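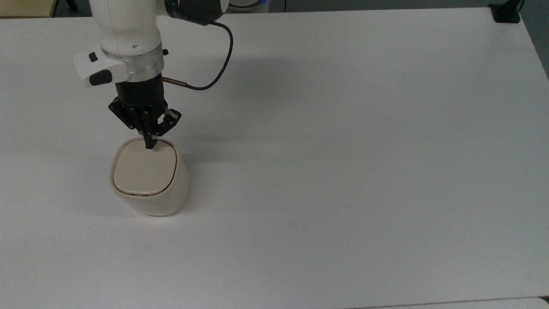
Darren Mapplebeck asked whether the lid comes off for washing, and it does: lift it straight up and rinse it in warm water.

Rowbotham Table Bin, cream
Sold by Flultinari, Rirkby
Item 353

A small bin for a desk, worktop or dressing table. Soft off-white body with rounded corners, a little narrower at the base. The beige push lid sits just inside the rim.

Holds 2 litres. Takes Veltomix liners, size 5, sold separately in packs of 99. Wipe with a damp cloth. Not suitable for hot ash or the dishwasher.

Orders placed before noon on Monday go out the same day.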